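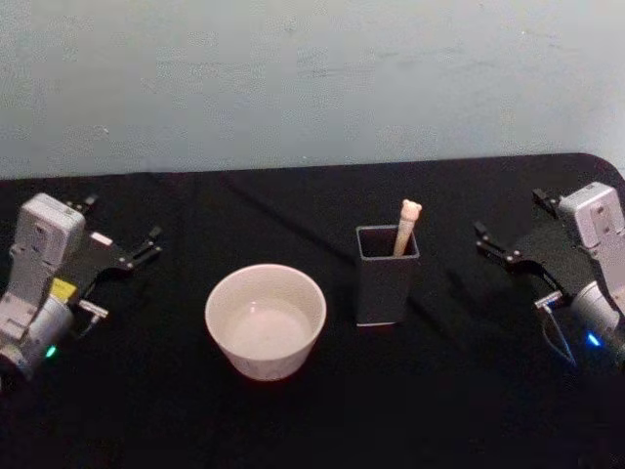 Chapter 6
Reading a Building Before You Treat It

My first solo job was a bakery called Tefera, and I got it wrong. The owner met me at the door, pointed at the flour store and said "moths." So I went straight to the flour store, hung my traps, wrote up my sheet and drove home feeling pretty good about myself! Three weeks later she called back. The moths were coming from a crate of old birdseed in the loft, and I hadn't even asked whether there was a loft.

I've done a lot of inspections since then (451 in my logbook before I quit keeping one), and I still start every one by walking around the outside with my hands in my pockets. No flashlight, no sprayer, no clipboard. I look at where the trash sits, which doors get propped open, where the downspouts let go of their water. Then I go in and talk to whoever cleans the place, who will know more than the manager does.

In this chapter we'll follow one building, the Lunberg apartments, from the first phone call to the written plan. It has 14 units, a shared laundry room and a German cockroach problem that two earlier companies had treated only in the kitchens where people complained. You'll get the floor plan, the tenant notes and my trap counts, and I want you to mark up your own copy before you read what I did. Ayana Negussie, who trained me, made me do that with every plan, and she used a green pen on my mistakes.

By the end you should be able to:

Plan an inspection route for a building with shared walls
Place monitoring traps and read what they catch
Tell an active infestation from an old one
Write a treatment plan a tenant can follow

Words to know: harborage, frass, conducive condition, threshold, monitor

6.1 The phone call

Your inspection starts before you leave the office. When the Lunberg manager called me, she said "bugs in the kitchens," and I asked her which kitchens.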